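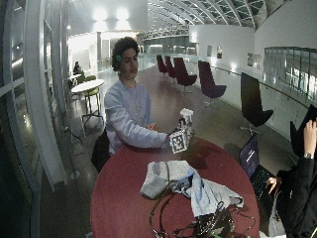
Grievances are where we pick up again this session, and I promised last time that we would go slowly, so slowly we shall go. A grievance is a complaint that some part of the agreement has been broken, and the steward's first job is to listen to it properly, all the way through, before reaching for the rule book. People rarely tell you the important bit first. They start with the foreman's tone of voice, or the canteen, and the missed overtime payment comes out ten minutes later. Sit down with them if you possibly can. A round table like the one the young man is sitting at is a lovely thing for this, as there is no head of it for anybody to take, and you can lay the payslips out between you. And if the member keeps their eyes down while they talk, as people often do, let them, and carry on listening!

The three questions

Whatever the complaint, you want to come away able to answer these. Write the answers down on the same day, in the member's own words where you can.

What happened, and when?
Which clause of the agreement does it touch?
What would put it right?

The last one gets forgotten more than the other two put together. I have sat in meetings at Dirklow where both sides had argued for most of an afternoon and the member, when somebody finally thought to ask, wanted one shift swapped and a word of apology. Do ask early.

Worked case: travel time at the Flendgate job

We will use this case again in April, so please keep your notes. The local at the time had 1247 members, of whom 258 were out at Flendgate on a shutdown contract run by Pruvo. The contractor moved the car park to the far side of the site, and the walk to the gate went from a few minutes to something a good deal longer. Paid time still began at the workface. The steward, Engelbert Wieser, collected 99 signed statements, each giving the time of arrival at the car park and the time of starting work.
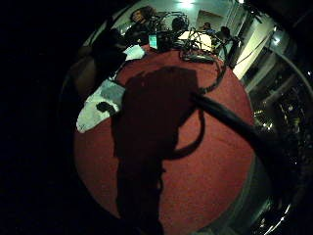 Round red carpet, with cables at the far side.

Now, have a think about why he wanted separate statements when a petition would have been so much quicker. A petition tells the company that people are cross. A statement with times in it gives the company something it has to answer, and it can be checked against the gate records. Wieser also did something I am very fond of, and walked the route himself with the Pruvo site manager, chatting the whole way, so that when they sat down together neither could quarrel about the distance.

The claim was brought under clause 4 of the site agreement (start and finish of the paid day). It was settled at the second stage, with the walk counted as paid time from then on and a smaller payment for the weeks already gone. Some members thought he should have held out for the lot. There is a fair argument there and I would like to hear it from you.
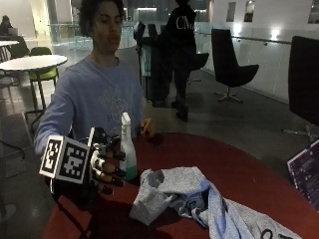

At the round table, spray bottle at hand.

Before next time

Read the Mösli case in your folder, just the first half, and answer the three questions for it on a single side of paper. Leave the arbitration part for now, it is heavy going and we will take it together. If you have a grievance running at your own workplace, please don't bring names or paperwork into class, though a general outline is very welcome.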